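Unit 4: Looking at a kit before you buy it

Module leader: Eilidh Swanson. Workshop support: Alfie Dawber.

Read this before the 3rd July session. Bring it with you, as the worksheet refers to it.

The product for this unit is the Sonach two-arm bench kit, supplied by Hullidell. It is sold to colleges and small workshops for light handling jobs. The price covers two arms, two grippers, the control software and 16 hours of remote support. The table is extra. Terence Sugden at Hullidell has lent us a kit until the end of August and will answer written questions, so send them through me and not direct to him.

We are reviewing it as a buyer would. You are not being asked to program it. You are being asked whether a firm with one technician and no robotics background could get useful work out of it within a term. 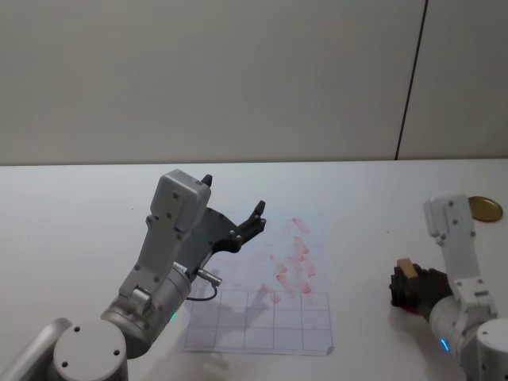
Grippers are where most of your marks will be won or lost in this unit. The Sonach ships with parallel grippers, two fingers each, and the brochure says little about them beyond the opening width. Start with what they have to hold. A small wooden block, like the one in the right-hand gripper, is an easy case: it is stiff and does not mind being squeezed. Paper lying flat on a table is a hard one for the same fingers, and your report should treat the two separately. Write down the part, the grip used and whether you would trust it for a full shift.

Next, the status lights. Each arm has its own. On the bench they can show different colours, green on one arm and blue on the other, and the manual gives the meanings on page 52. Learn them before you go near the table. Check too whether a new user could find that page unaided.

Cables. Note where they run and whether one could snag when the wrist turns. Ashley Bramwell's group lost marks on the Pondasell kit last year for leaving this out.

Support. Hullidell quotes a reply within some 11 working hours. Tipene Donnelly has kept a log of our own requests, and it is in the shared folder.

Reports are to be four pages at most, with the costs on a separate sheet. Compare the Sonach with the Bråten single-arm kit from Unit 3.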